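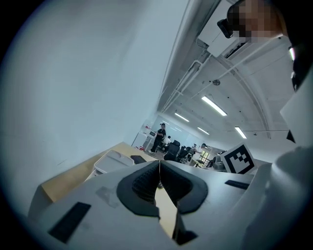
Light wood-colored tabletop along the blue-gray wall, Modetti open day, October.

The Modetti workshop in Vistolville opens its doors to the public in October, and I went over for the afternoon session. It is on the road out toward Flotov, past the grain store. Parking is behind the building and free. The sign for the entrance is easy to miss coming from town.

Modetti fits out workrooms for schools and small offices. Most of what they sell is tables, wall panels and shelving, and the open day is set up so that you can walk through rooms put together the way a customer would get them. Visitors go around in groups of eight. Ours started at 2 and took a little over an hour.

The first stop was the cutting area, which was not running. We were shown how panels are labeled and stacked by order. The guide said a standard room takes seven working days from drawing to delivery, longer if the customer wants a color that is not on the card.

After that came the fitted rooms. I liked the one with the pale blue-gray wall best. The tabletop runs along the foot of the wall, in a light wood color, and the two go well together. The wall is plain and the room is bright. There was a short scuff line low on the wall, and I asked how the paint holds up. The answer was that it can be wiped with a damp cloth, and that deeper marks need touching up — customers get a small can for this with each order.

The second half was the Rosales line, their cheaper range. The tables are thinner and come in two heights. I found them fine for a hobby room, a bit light for anything heavier.

Coffee was served by the exit. Price lists were there too, but only for Rosales. For the main range you have to leave an address, and mine has not come yet.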